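April, trowel task, notes for me and Shuzhen

Back on the trowel after the Stitus update. The question for this round is whether the Mowat policy does better when we only show it demos that vary the grasp angle, with everything on the table kept where it was. We have 252 of those. The old baseline was trained on 2,530 mixed ones, so it's a pretty lopsided fight, and I kind of love that!

Layout is the same as last time: gray tape patch on the left, basket by the front edge, black tape for the trowel's spot. Fraser wanted to shift the basket back a bit and I talked him out of it (sorry Fraser, next round).
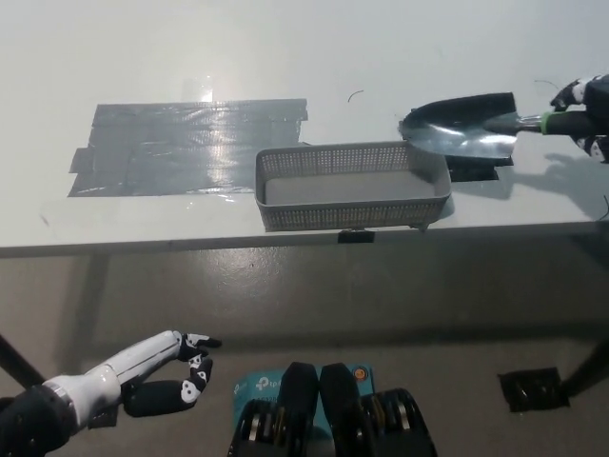 Trowel in the right hand, blade toward the basket.

My hunch is that the blade angle matters way more than where the fingers sit on the handle. In the Ombridge logs the two are tangled together, because everybody teleops with their wrist in the same lazy position – me included. So I split the new demos by blade angle at the moment of lift and I'm holding back 30 for testing.
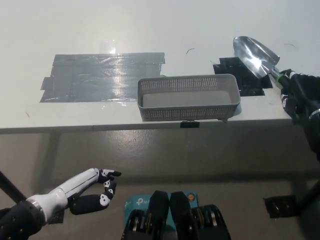
The other thing I want to sort out is the left hand. It has no job in this task but its joints are still in the action vector, and I suspect the model is spending effort on copying our fidgeting. Shuzhen thinks masking it is cheating. I think it's fine as long as we mask it for the baseline too, so I'll run both ways and we can argue over the plots.

To do: re-export from Illia with the wrist angles in degrees (please!!), train to 1,000 epochs with the same seed as the baseline, ask Fraser which checkpoint he used for the old plot.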